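Slide 1. Wait for the door to close, then start. Don't read the title out loud, they can see it.

Hi everybody, thanks for coming in on a Monday! I'm going to talk about color in small shop windows, and mostly about red, which I have strong feelings about.

## Where I got hooked

Tell the Gronberg story. I painted the whole back wall of that shoe store red (roughly 16 cans, my arms were dead) and the shoes just vanished. You stood on the sidewalk and saw a wall. Pause for the laugh. Then the repaint, a dull oatmeal color, with one red stool left in the corner, and people started coming in to ask about the stool.

## Value first, color second

- Squint at your window. If everything melts together, the problem is light and dark, so leave the hue alone for now.
- Take a phone picture and turn it gray. I do this on every job, even the tiny ones.
- Benvinda Rocha taught me to do it at dusk too, when the glass starts acting like a mirror. Say thanks to her if she's in the room!
- Mention the Neves bakery: beige bread on beige shelves, beige everything. We lined the shelves in navy and the loaves popped.

Sip of water. Ask who has a window facing north.

## One loud thing

- Pick a single bright item and let it be bossy.
- Put it off center. Dead middle looks like a trophy case (I went through a long trophy case phase, sorry, Lullisier).
- Give it something dark to sit on. Red on near-black is my favorite pairing of all time, and a bit of shine on the red helps even more.
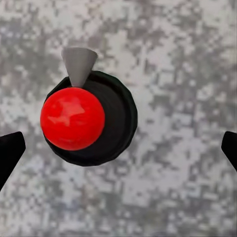 ## Homework and questions

Move one thing in your window tonight, leave it for 3 days, and then look at it from across the street. Skip the paint catalog story if we're running over. Leave 2 minutes for the Fustari people, they always want to talk about lamps.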